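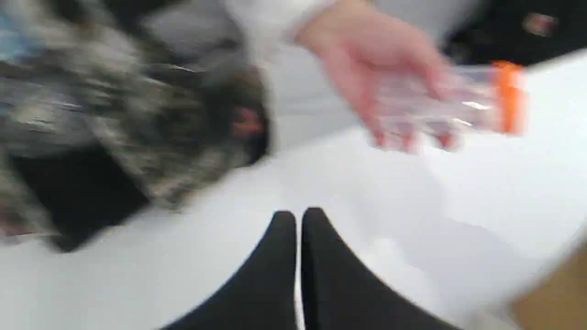 Wednesday, September 17, 2025 — Gestdale bench, wrist cam latency

Picked up where I left off on the handover node. Short version for Maricruz, who asked me at lunch and got a mouthful of sandwich for an answer: the timestamps were wrong, the filter was mostly fine, and I owe the filter an apology.

Longer version. The tracker (the Plandlow branch, not main) was lagging the wrist cam whenever the arm was moving and a hand was in view. I'd been blaming the smoothing on the hand keypoints for a week. Jaqueline finally got sick of hearing about it and made me dump the raw header stamps next to the joint states, and there it was: the camera driver stamps each image when it lands in the host buffer, and the joint states are stamped at the controller. So every frame was being paired with an arm pose from a bit later on. Parked, you'd never notice. Moving, the clear tube slides across the table in the world frame like it's on ice.

Measured the offset by wiggling joint 6 and cross-correlating optical flow against joint velocity. 50 ms, pretty steady over the runs I kept. Put it in the config as `stamp_offset_ms` — please don't hardcode it, the colour stream and the depth stream will probably want different values and I've only done colour.

With the offset in:

- world-frame drift on the tube during a slow approach is down to 12 mm at worst, which I can live with for now
- fast approach is still rubbish, but it's blur rubbish, a different flavour
- replan count per handover dropped a lot, haven't tallied it properly

About the blur. Detector confidence falls off a cliff when the wrist swings. The orange end survives pretty much anything, because it's such a strong colour on the white tabletop, and the clear body just dissolves. So the detector finds an orange blob, decides that's the whole object, and the planner happily centres the grasp on the end of the tube. Not great with somebody's fingers right beside it!

Things I tried this arvo:

1. Dropping exposure. Sharper, but noisy as anything, and the clear plastic got even harder to pick out. Put it back.
2. Gating on wrist speed. If angular velocity is over the threshold, hold the last good estimate and don't feed the planner. Crude, works. Threshold is 20 deg/s at the moment, picked by feel.
3. Using the orange end as an anchor and carrying the long axis over from the last sharp frame. I like this one best. It's half written, lives in `axis_carry.py`, and it will crash if there's never been a sharp frame. Don't run it unattended.

Also found that the finger mask is off by a few pixels on the right finger. Black on white gives a strong, if soft, edge, and when the mask misses a sliver of it the segmenter calls that sliver an obstacle. The planner then refuses to close because it reckons there's something between the tips. I grew the mask a touch and the phantom went away. Proper fix is to render the mask from the actual gripper opening instead of my hand-drawn one from January (sorry, everyone).

Akanda sync is still flaky, two bags got truncated on upload. Local copies are on the Grorkix drive under today's folder. Check there before you decide a run is missing.

Tomorrow:

- same wiggle test on depth
- guard the no-sharp-frame case
- ask Jaqueline whether the controller can go to 95% speed scaling with the gate on, or whether we stay slow until the axis thing is done
- rename the topics, `hand_pose_new_new` has to go

Left the bench powered down and the config pushed. The branch builds, but one unit test fails on the old mask size, so ignore that one until I've swapped the fixture.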